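Treloar Hall Users' Group
Minutes of the meeting held in the small room, December 2023

Present: 11 members. Apologies were received from two.

1. Minutes of the last meeting
The October minutes were agreed with one correction. Under item 4, the shelf to be cleared was the lower one in the back cupboard, not the upper one. The upper shelf still holds the table tennis nets and is to be left alone.

2. Matters arising
The side door has been planed and now shuts. The key safe has a new code, which regular hirers have been given by phone. It should not be put in emails.
The missing extension lead has not been found. It was agreed to buy a replacement at up to 10 metres and to label both ends.

3. Drinks for the hall
The meeting looked at how cold drinks are kept and put out. At present multipacks are stacked under the hatch and people help themselves, with the result that opened packs are left on the floor and the flavours get mixed up. There were 7 part-used packs under there when the cupboard was checked.
It was agreed to keep to tall slim cans, as these fit the fridge door and the ordinary ones do not. Two suppliers were compared. Hullari is cheaper by the case but will only deliver in the mornings. Fliltine will deliver at any time but asks for a larger order. It was agreed to try Hullari for one order and look at it again.
The price to members will stay at 50p a can. One member felt this was too low. The view of the meeting was that it covers the cost and saves giving change.
Open cans are not to be taken on to the stage. This was already the rule but the notice has come down and will be put back up.

4. Trays and floor mats
Drinks and small items will be put out in the low plastic trays and not straight on to the tables, where they leave rings. The green ones are a good size for this, and the low sides make it easy to lift a can out. Trays should be emptied and wiped before they go back in the cupboard. A few have marks on the bottom which do not come off with washing-up liquid. These can stay in use.
The light blue foam mats were also discussed. They are useful under a tray when things are being sorted on the floor or on a table, as they can be wiped down and the cans stand up well on them. The tiles should be joined before use, with the teeth pushed fully home, and taken apart again for storage. Tiles put away still joined have been bending at the seam.
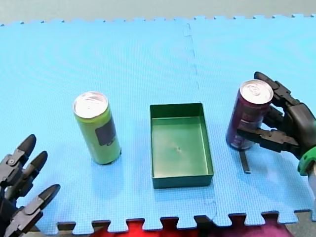 5. Storage
The back cupboard is to be arranged as follows:
Foam tiles flat on the bottom, not on edge.
Trays stacked by size above them.
Drinks on the lower shelf, older packs to the front.
Nothing to be kept in front of the fuse box.
The Nudov craft group asked for half a shelf for their fabric and boxes. This was agreed, on the left-hand side, provided that everything is in lidded boxes with the group's name on. The meeting noted that loose fabric on the shelves had got damp last winter.

6. Recycling
Empty cans have been going into the general bin. A separate bin will be placed by the hatch. Cans should be tipped out in the sink first – the last lot leaked through the bag and on to the kitchen floor. Hirers will be asked to take the bag out to the store at the end of their session.

7. Heating
The timer is still an hour out. It will be altered before the next booking. The radiator in the passage is to be left on low over the holiday in case of frost.

8. Any other business
The tea towels need replacing. Agreed to buy a pack of 10.
A member asked if the large table could be moved nearer the window. It was pointed out that this would block the cupboard door. No change.

The next meeting will be fixed once the hall bookings for the new year are known.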